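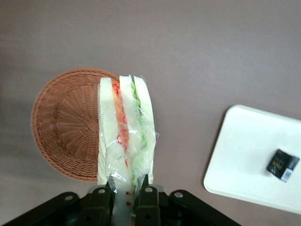
# Closus: packed lunch photos and notes

Print this page | E-mail this page

Hi, and welcome! Closus is my collection of packed lunch pictures, mostly sandwiches, with notes on what's in them and how they're wrapped. I'm Kojo Agyeman and I look after the files. It began as a folder on my desktop called "lunch stuff" and got big enough that people kept asking me for copies, so now it has a README like a grown-up project.

There are 836 pictures in the current release and 860 rows in the notes file. Those numbers don't match on purpose: I threw out some pictures that were just blur, but kept their rows, since the filling and wrap notes are still good. If a row has `photo = none`, that's what you're looking at.

## What's in the folder

- `photos/` has the pictures, one lunch item in each
- `notes.csv` has the notes, one row per item
- `wraps.md` is my long and slightly obsessive list of wrap types
- `old/` is the October version, kept for anyone who built something on it

## The columns

**item_id** is just a number. There are gaps, please don't try to fill them.

**bread** is the color and type as far as you can tell by looking: `white`, `brown`, `seeded`, `roll`, `flat`, `unsure`. I don't guess at brands or recipes.

**slices** is how many slices of bread. Most are 2. The double-deckers are 3, and they're my favorites (you get two separate fillings and the colors look great edge-on).

**filling_1** to **filling_3** go from left to right as the sandwich stands in the picture. A lot of fillings are hard to name through plastic! I used to write "tomato" for anything orange-red, and Jason pointed out that half of those could just as well be carrot. So now there are paired labels like `tomato_or_carrot` and `lettuce_or_cucumber`, and I'd much rather you used those than picked one yourself. A three-slice white with an orange-red layer on one side and a wavy pale green one on the other gets both paired labels, every time.

**wrap** is `film`, `paper`, `box`, `bag` or `bare`. Film means clear plastic pulled close around the bread. Creases and shine are normal, so don't mark a picture down for glare unless you can't see the layers at all.

**marks** is for anything on the wrap itself: stickers, print, dots, a date. If you can't read it, write what it looks like, such as `small red dots`, and leave it there. Don't try to work out what it means.

**pose** is `upright`, `flat` or `leaning`. Upright ones show the layers best and they're where I'd start if you're new to this.

**squash** goes from 0 to 5. Zero is a sandwich with nice soft edges and no dents, 5 is the one from the bottom of the backpack. Only score what you can see. This is the column people fight over and I've made my peace with that.

## Things I know are wrong

White bread is way overrepresented. Rolls are thin on the ground. The notes say `film` for a batch that came in from Pelupessy, and I think a few of those are really bags with the air pushed out, but I haven't gone back through them yet. Color is also a bit wobbly: some of the white bread comes out with a greenish or yellowish tint, so please don't use this set to decide whether bread has gone off!!

There's nothing in here about taste, calories or allergens either. A label in `filling_2` is only what somebody thought a layer looked like, so don't feed anybody on the strength of it.

## Using it

Open `notes.csv` in anything that reads a spreadsheet. The Zokley viewer works too, though it sorts `item_id` as text, so 10 lands before 2 and you'll think rows have vanished. They haven't, scroll down.

If you fix labels, send me only the changed rows with your initials in the last column. Whole-file copies are a pain to merge and I will grumble.

Next up is more rolls, and splitting `paper` into waxed and plain if I can find a way to tell them apart in a picture.

Contact: Kojo Agyeman | © Closus | Back to top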